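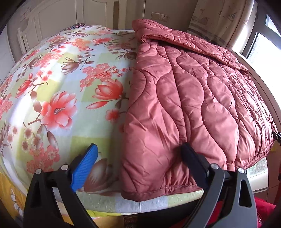
Section 4. Your first bed-making session

Welcome back, and well done for getting through the charging and pairing pages, which I know are the dull ones! By now your club should have its hand-held gripper (the Femik, in our kit) clicked together and holding a charge. We start with beds in the Trerum project, and every new member does a few before moving on to kitchens or desks. Pick a bed with a quilt that covers only part of the sheet, so there is a clear edge to work toward. A pink quilt lying over the right half of a flowered sheet is lovely for this, and a folded-over section at the far end gives you a second job once the first one feels easy. Waltraud Wiegand, who wrote the original version of this guide for the Curneck students, liked a busy print underneath, and I have come round to her way of thinking.

Before you start

Set aside a good half hour, take off rings and bracelets, and check that the storage card has at least 900 MB free. Open the curtains if you can.

1. Stand at the foot of the bed, with your feet comfortably apart and your elbow loose. You will be there for a little while, so do get comfy.

2. Press the start button on the handle and wait for the beep. Older handles from the Tiedemann batch beep twice, and that is fine.

3. Open and close the fingers all the way, three times, slowly. We use this part later to line everything up, so please don't skip it (I skipped it for a whole month once, and Gillespie Dalgleish still brings it up).

4. Bring the fingers down on either side of the quilt edge and let the pads just meet the cloth.

5. Squeeze gently until you have a small pinch of fabric, then lift a little and pull toward the bare side of the sheet. Short pulls are better than one grand sweep.

6. Let go, move along the edge, and do it again until the quilt lies the way you want it.

7. Press stop and wait for the light to go out before you put the gripper down.

Note: Satiny quilts slide. If the cloth keeps slipping away, take a deeper pinch and slow down. Squeezing harder only tires your hand.

Caution: Keep your other hand, and your sleeves, well away from the finger linkages while they are closing. They can nip!

Caution: Don't drag the tips across stitching or a piped border. A snagged thread can work its way into the pivots, and cleaning them out is a fiddly business (see Section 9).

Aim for 300 good sessions as a club by the end of September. Write each one in the logbook, with your initials and the kind of bedding you used.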